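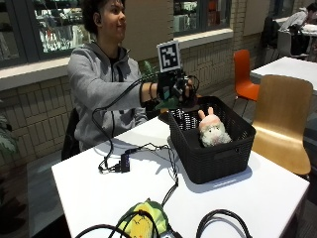
Stevham asked why the new slogan for the wine road says "a region for every traveler" when half the tasting rooms on the road close at lunch and don't open again until the next morning. The chair said the slogan was a draft. Stevham said it was already on the bags.

Varnel and Cerkberg Wine Road
Minutes of the July meeting, upstairs room, Varnel visitor center
Present: Varnel, Stevham, Cerkberg, the growers, the innkeepers, Saavedra (design and web)
Absent: the bus company, again
Started 2 p.m.

1. Minutes of the last meeting
Approved with one change. The earlier minutes said there was "broad enthusiasm" for the harvest weekend. Two innkeepers did not recall any, and the words now read "there was discussion."

2. Slogan and bags
See the question above, which came up before the chair had opened the meeting and is recorded where it fell. Saavedra explained that "a region for every traveler" did well when shown to visitors at the Varnel desk. Asked what it was shown against, Saavedra said it was shown alone. The growers would prefer something with the word wine in it. Cerkberg would prefer something with the word hills in it. Varnel pointed out that Varnel is flat.
Agreed: use up the bags already printed. No more to be ordered until the wording has been tried next to at least one other.

3. The loop by bike
The leaflet describes the loop as "an easy 40 miles through gentle vineyards." Cerkberg reported that visitors keep arriving at the top of the Cerkberg climb in a bad mood. It is not an easy climb and there is no water on it. One couple left their rental bikes at the chapel and took a taxi down.
Saavedra said the word "easy" came from the old leaflet. The chair said the old leaflet described a different route, along the river, before the bridge closed. It was not clear to the meeting who had ridden the new one all the way around. No hands went up.
Agreed: take "easy" and "gentle" out of the web page this week. Stevham to ride the loop before the leaflet is reprinted, and to write down where there is water, shade and a restroom. The growers offered a tap by the road at the lower cellar, if somebody else pays for the sign.

4. Opening hours
A long item, and the same one as last time. The web page says "tastings daily." The growers said this is true of the road as a whole, in that there is always someone open somewhere. Stevham said a visitor does not stand in front of the road as a whole, a visitor stands in front of a door.
The growers don't want to promise hours during harvest, when the people who pour are the same people who pick. This was accepted. It was less clear why hours could not be promised in spring. The innkeepers said that at breakfast they are asked which cellars are open and now tell guests to phone, and that the phone numbers on the page for the three smallest cellars don't work.
Agreed: each cellar to send its own hours, including "by phone only" if that is the truth. Any cellar that sends nothing will be listed with no hours at all. The growers asked for it to be noted that they find this harsh. Noted.

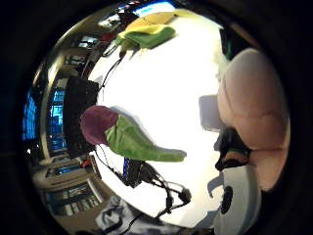
The chair added that the list has to be the same on the page, on the leaflet and on the board outside the Varnel visitor center, which at present shows a cellar that was sold and is now a house. The owners have been patient with people ringing the bell. Varnel will paint over it.

5. Harvest weekend
Saavedra presented the plan: cellar walks in the morning, a long lunch in the square at Cerkberg, music after dark. Places at the lunch to be limited to 100, at 60 dollars each. The growers thought the price low for what is being poured. The innkeepers thought it high for a folding chair.
The figures assume every place is sold and that it doesn't rain. Stevham asked what happens if it does. Saavedra said the school gym might be free. Cerkberg said the gym had not been asked for, and that it smells like a gym. Varnel asked how people are meant to get back down after a lunch with wine, given that the last bus leaves before the music starts. The plan says "shuttle (to be confirmed)." It said the same in the plan before.
The meeting was not against the weekend. It did want to see a version in which 60 places are sold and the tables are indoors, with the cost of the shuttle in it.
Agreed: Saavedra to redo the budget on that basis. No tickets to go on sale until there is a written answer from the bus company or some other driver.

6. "Best wines" claim
A visitor wrote to complain that the page calls ours "the best wines anywhere" and that the white was served warm. The growers stand by the wines. The chair suggested that the page could say which grapes are grown and what they taste like, which it does nowhere. Growers to send a paragraph each, short, with no adjectives they would be embarrassed to read out at the counter.

7. Other business
The brown road sign at the Stevham turn still points the wrong way. The county says it is ours. We say it is the county's. Stevham will write again – and send a map this time.
The innkeepers asked for the parking figures from last summer. There are none.

Next meeting in Cerkberg, at the same time, with the bus company invited in writing.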